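Friday at the Hekcombe mill

The tour starts at ten, and the gate doesn't open until five minutes before that, so there were a dozen of us standing in the road in November with our hands in our pockets. The mill at Hekcombe is a working paper mill. It makes cotton paper for printmakers and bookbinders, and one Friday a month it lets visitors in. I had been trying to get a place since the spring.

You book through the Hekcombe website, and you get an email back with a list of what to wear. Closed shoes, no scarves, hair tied up. They mean it about the scarves. A man in our group had to leave his on a hook in the office.

Our guide was Uzma Abbasi, who runs the finishing room and takes the tours when it's her turn. She started us outside, by the water channel. The mill was put where it is for the river, and although the wheel is gone the water still matters. They draw it from a well now, filter it twice, and test it every morning. Iron is the thing they worry about. A little iron in the water comes out as brown specks in the paper, sometimes years later, after somebody has printed on it. 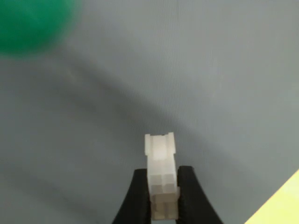 From there we went into the rag room. Most of what comes in these days is cotton linter, the short fiber left on the seed after ginning, and it arrives pressed into thick sheets that look like bad cardboard. But they still buy rags for one line of paper, mostly offcuts from a shirt maker. Two people sort them by hand at a long table. Buttons come off, seams get cut out, and anything with polyester in it goes in a bin. Polyester won't beat down into pulp. It stays as little shiny threads, and you find them in the finished sheet.

The beaters are next door and you can hear them before you get there. There are two, both oval tubs with a heavy bladed roll on one side that drives the pulp around and around. The older one was built by a firm called Sumier, and the nameplate is still on it under a lot of paint. It runs a batch in six hours. The newer one is faster, but Uzma said they keep the Sumier for the rag pulp. The slow beating leaves the fibers longer, and the paper folds better.

She scooped some pulp into a jar of water and held it up to the window so we could see the fibers hanging. Then she did the same with a batch that had been beaten longer. The second jar was cloudier and the clumps were gone. That was the most useful two minutes of the morning for me. I have read about beating times in three different books and never understood what people were looking for.

The vat room is where everyone wants to be, and we got the most time there. It's warm and the floor is wet. One person, the vatman, dips the mold and lifts it out level, gives it a shake in both directions, and passes it along. The other, the coucher, rolls it over onto a felt, and the sheet stays behind. The two of them hardly spoke. They make 300 sheets on a good day in the larger size, and more in the small one.

We were allowed to try. I made two sheets, both thick at one corner, and both went back into the vat. The mold is much heavier than it looks when it's full, and by the time I had it level the water had mostly drained and there was nothing left to shake. The woman after me made a decent one on her first go. She said she bakes for a living and is used to trays. 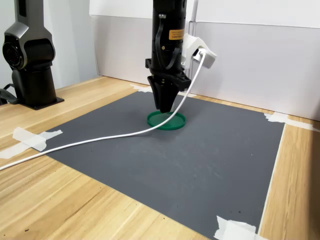

After the vat the stack of felts and sheets goes into the press, which is hydraulic and fairly modern. The sheets come out damp but strong enough to pick up by two corners. They are then hung in the loft, over ropes, in small groups called spurs. The loft runs the whole length of the building and has wooden shutters down both sides that slide open and shut to control the air. In wet weather drying can take a week. In a dry wind they have to close the shutters or the edges dry first and the sheet cockles.

The stairs up to the loft are steep and there's no other way up. If that is a problem for you, tell them when you book. One couple in our group stayed below and were shown the sizing tubs instead, and they told me afterward they thought they'd had the better deal.

Sizing is done with gelatin. Without it the paper is a blotter and ink will spread in all directions. The gelatin is kept warm and the sheets are drawn through, pressed lightly, and hung again. It smells like a soup kitchen, not a bad smell, but it was still in my coat that evening.

Last came the finishing room, Uzma's own. Each sheet is held up to a lamp and checked on both sides. Specks are picked out with a small knife if they're on the surface. If they're deeper, the sheet goes down to seconds, and seconds are sold in the shop by weight. There is a heated discussion every so often, she said, about what counts as a speck in a paper that is supposed to look handmade. She showed us two sheets, one passed and one rejected, and I couldn't have told you which was which.

She also showed us the watermarks. The mark for the house paper is a heron, made of wire and sewn onto the mold with finer wire. The Tanness paper has a plain T. That line was taken over from the Tanness mill when it shut, along with 46 pairs of molds, and most of those are on a rack by the window waiting to be repaired. A good pair of new molds is very expensive and there's a long wait for them, so they patch the old ones for as long as they can.

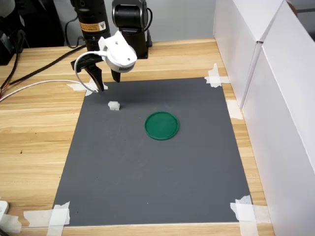
I spent a long time in the shop and more money than I planned. It's one room by the gate, with flat drawers down one wall and a table in the middle where you can lay sheets out. The covers for the small notebooks come in several colors, and I picked a dark gray one. It's close to the gray of the mat taped to the wooden tabletop in the last photo, maybe slightly warmer when you hold it to daylight. I use that sort of gray for endpapers, as it doesn't show glue. The Cavalcanti paper, a heavy one meant for etching, was 312 grams in the weight I wanted and they had it in white and cream. I took ten sheets of the cream. They roll it for you in brown paper, but the big sizes don't roll well, so bring a board if you're driving.

A few practical things. The tour is supposed to take two hours and ours took closer to three. There's no café. The nearest place to eat is the pub by the bridge, which stops serving lunch at two, and we only just made it. Parking is in the field across the road and it was soft after the rain. The bus from the station stops at the top of the hill, and it's a fifteen-minute walk down with no sidewalk for the last part.

Photography is fine everywhere except the sizing room, where the steam gets into lenses. They ask you to leave the flash off near the vat.

The mill has also started keeping its order books where visitors can look at them. They had one open on a stand by the office, with an order for 2000 sheets of ledger paper written out in very neat brown ink. I asked if they could still fill an order like that. Uzma said yes, but the customer would need to wait until summer.

Places for the next few tours were gone when I checked. They keep a waiting list, and it's worth putting your name on it, as people do drop out in the winter months.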